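Hidska Community Hall: Opening Inspection, Kitchen and Main Room
Checklist with comments
Inspected by Hatsue Yagi. Comments reviewed by Natsumi Sakamoto.
Month: January

Items are marked OK, FIX, or WATCH. FIX means the item has to be done before the next public event. WATCH means it passed but gets looked at again next month.

Entrance and exits

1. Front doors open fully and close on their own. OK
Left door is slower than the right. Closer arm was adjusted a quarter turn and now latches without a push.

2. Rear exit opens from inside without a key. OK

3. Side exit by the coat room. FIX
Door sticks at the bottom corner. It opened with a shoulder, which does not pass. A child or an older person could not do it. Plane the bottom edge and repaint the bare wood so it does not swell again.

4. Exit signs lit. WATCH
All lit on main power. On battery, the sign over the side exit went dim before the test was over. New battery is on order from Nakajima.

5. Path from each exit to the parking lot is clear. FIX
Ice at the foot of the rear steps. The downspout empties onto the walk. Salted at the time of inspection, but the downspout needs an extension turned toward the grass.

6. Occupancy sign posted and readable. OK
Sign says 156. The booking form on the website said 165 and has been corrected to 156.

Main room

7. Floor free of loose boards, tape, and cords. FIX
One lifted board near the stage steps. Covered with a mat for now. A mat is a trip hazard too, so this is not a repair.

8. Stacked chairs stored no more than 5 high. FIX
Stacks along the back wall were over the limit. Restacked. Please tell groups when they pick up the key, and put the limit on the wall above the chair area in large print.

9. Folding tables lock at both ends. WATCH
One table has a bent leg brace. It locks but takes two tries. Tagged with yellow tape and moved to the back of the rack so it goes out last.

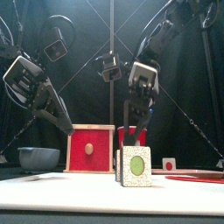

Can a table with yellow tape on it be used for serving food?
Use it for coats or paperwork only. Hot food and coffee urns go on untagged tables until the brace is replaced.

10. Curtains and drapes at least three feet from any heater. OK
Stage curtain tag is still attached and shows the flame treatment. The tag is sewn inside the hem on the left side. Do not cut it off when the curtain is cleaned.

11. Ceiling lights working, covers in place. WATCH
One tube flickers over the piano. Cover clips are brittle and two broke in the hand. Order spare clips with the next light order.

12. Stage steps have a firm handrail. OK
Bolts tightened. They were tightened last fall as well. If they are loose again next month, use lock washers.

Kitchen

13. Fire extinguisher charged, pin in, tag current. OK
Needle in the green. Someone had hung aprons over it. Aprons moved to the hooks by the pantry.

14. Stove burners light and shut off fully. FIX
Rear right burner clicks but does not light. Knob removed and the burner marked out of use. Call the Sudetti service line for the igniter, and have the part number from the inside of the oven door ready.

15. Hood filters clean. FIX
Filters are greasy to the touch. They should be soaked after every large meal. The log shows no cleaning since the fall supper. Put them in the big sink with hot water and degreaser, let them dry completely, and put them back with the arrows pointing the right way.

16. Refrigerator at 40 degrees or below. OK
Read at 38 with the door closed overnight. The thermometer was behind the milk crate and is now on the middle shelf.

17. Hot water at the hand sink. WATCH
Takes a long time to warm up. Water heater is set correctly. The run of pipe is long and not insulated.

18. First aid kit complete. FIX
Short on burn dressings and medium gloves. There was a box of bandages with a date long past. Thrown out. Use the list taped inside the lid when restocking and sign it afterward.

19. Cleaning products stored away from food. OK
The Cilance floor cleaner is on the bottom shelf of the locked closet in its own bottle. One spray bottle had no label. Emptied and discarded. Anything poured into a second bottle gets a label the same day. 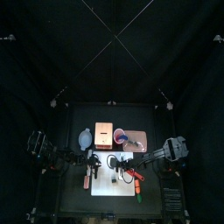 Storage and utility room

20. Electrical panel clear for three feet in front. FIX
Holiday boxes stacked against the panel door. Moved to the loft. This has come up at every inspection for the past year. A strip of floor tape would help.

21. Breakers labeled. WATCH
Number 16 is labeled "outside" and also feeds the coat room outlets. New label written in pencil. Needs a permanent one.

22. Furnace area free of paper, paint, and cloth. OK

23. Smoke alarm and carbon monoxide alarm tested. OK
Both sounded. The carbon monoxide alarm has a replace-by date on the back. Write the date on the front in marker so the ladder is not needed to read it.

24. Ladder feet and locks in good shape. OK
The short ladder is missing one rubber foot and has been removed from the building.

Restrooms

25. Grab bars solid. OK

26. Floors dry, no leaks under sinks. WATCH
Slow drip at the shutoff under the left sink. Bucket placed. Check the bucket each time the hall is locked up and write the level on the sheet.

27. Door locks can be opened from outside in an emergency. OK
The coin slot on one lock was painted over. Scraped clean and tested.

Comments from review

N.S.: Item 3 should be done first. If the side exit is not fixed before the next event, we have to lower the number of people allowed in, and the renters need to hear that ahead of time.

N.S.: For item 7, please get a price on replacing the whole row of boards by the steps. We have nailed that one down before.

H.Y.: Agreed on both. I will recheck items 3, 5, 7, and 20 at 9:00 a.m. on the morning of the next rental, before the doors open. The key to the utility room is back on its hook.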